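Brosto front-end migration: progress report to Enditz
17/10/2024
Prepared by Čestmír Paulík, Vevwood

1. Work completed

The grant covers moving the Brosto booking application from its old template layer to a component framework. Of the 84 views in the inventory, 16 are still served by the old templates. The rest run on the new router and share one state store. Login, search and invoicing were switched over in March and have stayed on the new code.

Server rendering is enabled for all public pages. Pages behind login are rendered in the browser, as agreed in the work plan.

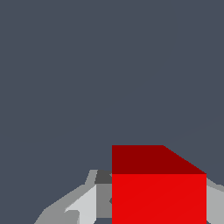
2. Bundle size and load time

The budget for the entry script is 800 KB uncompressed. The current build meets it. Two changes account for most of the reduction: the date library was replaced with native formatting calls, and the charting code is now loaded only on the reports route.

Route-level splitting added a short delay on first navigation to the calendar. Prefetching on hover removes it on desktop. Touch devices still show the delay, and a fix is scheduled for the next period. 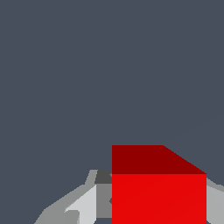 3. Testing

Unit tests run on every merge request. Browser tests run nightly against the Tuhiwai staging server. Four browser tests fail intermittently, all in the file upload form. The cause is a race between the progress event and the component unmounting. The tests remain in the suite and are marked as unstable.

Keyboard access has been checked on the migrated forms. The date picker does not return focus to its input after closing, and the defect is open.
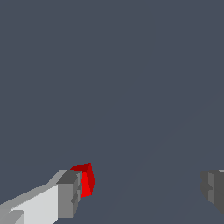 Image: Vevwood

4. Deviations and next period

The type definitions for the payments client took longer than planned, and the admin views were moved back to make room. No change to the total budget is requested.

Planned work:
- migrate the remaining views, admin first
- remove the old template compiler from the build
- fix the upload race and the date picker focus defect
- write the upgrade notes for the Brosto maintainers

The dependency list and the updated view inventory are attached as separate files.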